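Keeping gripper pads grippy: bench tips

I do mine on a Sunday with a cup of tea, and it's become a nice little ritual (my other half disagrees). 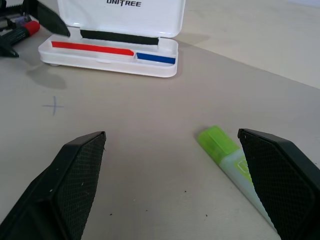 How often should you clean the finger pads?

Every 600 picks, or sooner if things start slipping. Smooth plastic shows it up first, so I test with pens.

The diamond pattern on the inner faces is lovely for grip but it does hold on to dust. I go along the grooves with an old soft toothbrush and a drop of washing-up liquid in warm water, then wipe with a lint-free cloth. Power off first, please! Don't soak anything, and keep the water well away from the joints.

Wipe the table too. I left it once and all the grit went straight back onto the pads.

Seon-mi Bang put me on to drawing a small cross in pen on the tabletop and jogging back to it after every clean. If I'm more than 3 mm out I redo the zero. Do both arms while you're at it, I always used to forget the second one.

Spare pads: I get mine from Imrie, and they're fine. Euan swears by the Stumon ones but they came up a bit thick on my fingers and I had to set the closing limit again, which took all evening.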